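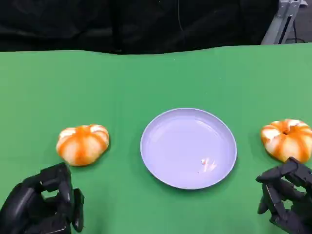

A Marikar company that has spent the past year trying to teach two-handed robots to do kitchen and shop-floor chores says its machines are still well short of what a casual worker manages in a first week. Drornance gave its latest progress report on Friday, covering 841 attempts at 14 chores, and the numbers were mixed. The work at its test benches is modest: a single lavender plate on a green tabletop, a striped orange-and-white pumpkin shape on either side of it, and a black robotic hand near each one. Clearing, sorting and putting things on plates make up much of the program, along with folding, wiping and stocking shelves.

Of the 841 attempts, the company counted 500 as finished without a person stepping in. It counts an attempt as finished if every item ends up where it was meant to go and nothing is dropped off the bench. Speed is not part of the score.

Speed is where the machines look worst. A table that a kitchen hand would clear in well under a minute can take a robot several, and longer if it has to try a grip more than once. Drornance said it had left time out of the main score on purpose while it worked on reliability, and would start reporting it later in the year.

Plates were among the better results. Rigid items with a clear rim were picked up and set down with few problems, provided they were not stacked. Stacked plates were much harder, and the robots often lifted two when they were asked for one.

Round and ribbed objects fell somewhere in the middle. The hands could usually close on them, but a small bump from a finger was enough to turn or shift the object before the grip was complete, and the robot then had to look again and start over. Testers use produce shapes for this work, including pumpkins of various sizes, and the company said results changed noticeably with size.

Cloth was at the bottom of the list. Folding a tea towel was finished in so few attempts that the company did not publish a separate figure for it. Wiping down a counter did better, though the robots tended to go over the same patch several times and miss the corners. Crumbs and small scraps were often left behind after a plate was moved, and the current software does not treat them as something to be cleaned up unless it is told to.

The report is being watched by two businesses that have agreed to host trials. Prilladeck, which runs lunch counters and catering kitchens, wants help with clearing and resetting tables. Prarero, a homewares chain, is more interested in the back room, where staff unpack cartons, check for breakages and put stock on trolleys.

Prilladeck said it had no plans to put a robot in front of customers this year. Its trial will run after closing, from 9 pm, at one kitchen in Marikar, with a staff member on hand the whole time. The company said it would be paying that person's normal wage on top of the cost of the machine, so the trial would not save it any money.

Prarero said it would wait for better results with mixed cartons before setting a start date. Most of its deliveries arrive with several kinds of goods in the one box, wrapped in paper, and the robots have so far been tested mainly with items laid out one at a time. It described the bench results as encouraging but said a stockroom was a different sort of place, with poor light in some corners and things left where they should not be.

A union representing kitchen and retail staff in the area said it had asked both employers for written assurances that hours would not be cut during the trials. Prilladeck has given one. Prarero said it would do so before any machine arrived on site.

Drornance has 2 robots working at its benches at present and plans to add more once the trial kitchen is running. Each chore is first done with a person guiding the hands, often many times over, and then attempted by the machine alone. The company said it had found that small changes to a set-up, such as moving a plate a hand's width to one side, could still throw off a robot that had been doing well, and that a lot of its effort this year had gone into varying where things are placed.

Home use is further away again. The company said it gets regular inquiries from people wanting a machine to unload a dishwasher or tidy up after children, and that it turns them all down. Homes have stairs, pets and cupboards that all open differently, and a robot that needs someone standing beside it is not much help to a household.

Cost is another barrier. Drornance would not give a price for its machines, saying they are built in small numbers and the hands in particular need frequent repair. Fingertips wear out fastest and are replaced as part of normal servicing.

The next report is due in March and will include the first results from the Prilladeck kitchen. It will also cover loading a dish rack, which was left out this time after the company changed the type of rack partway through testing.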